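FOR IMMEDIATE RELEASE – December

Lulora opens service desk in Walgate for small gripper cells

Walgate – Lulora has started a setup and repair service for single-arm pick and place cells, run out of its Walgate shop. First customer is Kuvov, the parts kitting firm across town. Their cell went back on shift this month after a full strip down and re-teach.

The Kuvov cell is one arm, a two finger gripper with a wrist camera, and a holder plate that takes small parts one to a pocket. Nothing exotic. It had been dropping parts at the plate since the fall and the crew there had been nudging taught points by hand to keep it going. By the time Lulora got the call there were 51 edited points in the program and no record of which ones were the originals.

What was done:

Fingers off, cleaned, checked for bend on a flat block. One was out. Both replaced as a pair, screws marked with paint pen so a loose one shows up at a glance.

Wrist camera remounted and recalibrated. The old bracket had a washer missing, so the view shifted a little every time the arm stopped hard.

Holder plate unbolted, the back face wiped down, bolted up again and torqued in a cross pattern. Then every holder and slot re-taught from zero with the arm at slow speed. The old points were archived, not deleted.

Cable at the wrist re-routed with more slack. It was pulling at full reach.

After the work the cell ran 862 test cycles over two shifts with Kuvov's own operators at the controls. Lulora left a one page check card at the cell and went thru it with both crews. The card is short on purpose:

Start of shift – look at the finger screws, wipe the camera lens, run one slow pass to the plate with the gripper empty.
Every 200 cycles – close the fingers on the gauge pin, write down the reading.
Every 300 hours – plate bolts, bracket bolts, cable. Call the desk if any bolt takes more then a quarter turn.

No point edits on shift. If a pick is off, stop, write down which holder, call. Most of the trouble at Kuvov came from fixing the program when the hardware was what had moved, and Lulora expects to see the same thing elsewhere.

The service desk covers first setup, re-teach after a move, finger and bracket swaps, and camera calibration. Common spares are kept on the shelf in Walgate. Customers who want to do their own upkeep can book a half day session at their own cell, same check card, adjusted to fit their plate. Controllers are not repaired in house, those go to Kwok, who also handle the drive boards. Turnaround on boards is quoted separately.

Bookings are open now for January and February. Phone line is staffed from 7 a.m., messages left after 4 p.m. get a call back next morning. Please have the gripper model and the last known good backup of the program ready when you call, it saves a trip.

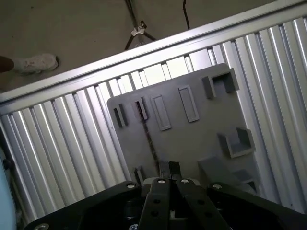
Sites with more than one cell should list each one seperately on the booking form, with the date it was last re-taught if known. Press and customer questions go to the Lulora service desk, Walgate.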